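Satitz 104 Lidded Canister, Cream

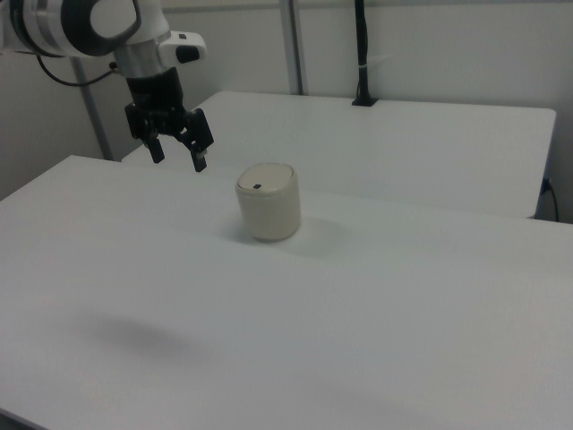

Satitz 104 in cream, lid fitted. Dark mark at the front left of the lid.

Product code: 104-CR
Range: Satitz tabletop storage
Supplied by: Clulimach
Availability: In stock, ships from the Fandevberg warehouse

Overview

The Satitz 104 is a short, round canister with a separate flat lid, intended for dry goods and small items kept on an open bench or table. Typical contents are tea bags, sugar, cotton pads, paper clips and spare keys. The body has a matte finish with a light texture. The lid is a slightly paler cream than the body, and this difference in colour is intentional across the range.

The nominal outside diameter is 104 mm. The canister is wider than it is tall and clears most standard shelf inserts, including the Rainer modular tray (sold separately), which holds 6 units in two rows.

Specifications

Outside diameter: 104 mm
Height with lid: 86 mm
Wall thickness: 4 mm
Body colour: cream
Lid: flat, round, thin rim, lift-off
Finish: matte, lightly textured
Suitable contents: dry goods only
Dishwasher: body, top rack; lid, hand wash
Microwave: no
Freezer: no

Dimensions are nominal. Allow 1 mm either way for variation between batches.

Lid

The lid locates inside the body wall and is held by its own weight and a light friction fit. It is neither airtight nor child resistant. Do not use the 104 for medicines, cleaning concentrates or ground coffee intended for long storage. For those contents see the Satitz 124, which has a clamped lid and a replaceable seal.

Lids are interchangeable between all 104 bodies. They do not fit the 124.

Cleaning

Remove the lid and empty the body before washing. Wash new units before first use. Use warm water and a soft cloth. Scouring pads and cream cleansers will polish the matte surface and leave shiny patches that cannot be reversed. Coloured spices such as turmeric and paprika may stain the inner wall; line the canister or keep these contents in their original packet. Dry both parts fully before refitting the lid.

Colour matching

Cream units from different batches may vary slightly in tone. Customers ordering for a shared kitchen or a fit-out should place the full quantity on one order and write "match batch" in the comments field. The batch number is moulded under the base.

The colour was revised in December to a warmer shade. Earlier units carry a batch number beginning with R and will look greyer beside current ones.

Packing

Single units are supplied in a plain carton with the lid fitted and a paper band around the body. Trade cartons contain 6 units with cardboard dividers. Trade cartons are not split.

Spare parts

104-L-CR: lid, cream
104-B-CR: body, cream
104-F: adhesive felt feet, set of 4

Returns

Unused units may be returned within 30 days in the original carton. Units with transit damage should be reported to the trade desk with the batch number and order number. Trade desk contact: Elfriede Lehner. Bulk and fit-out enquiries: Fabian Zaugg.

Page revised 19 August 2023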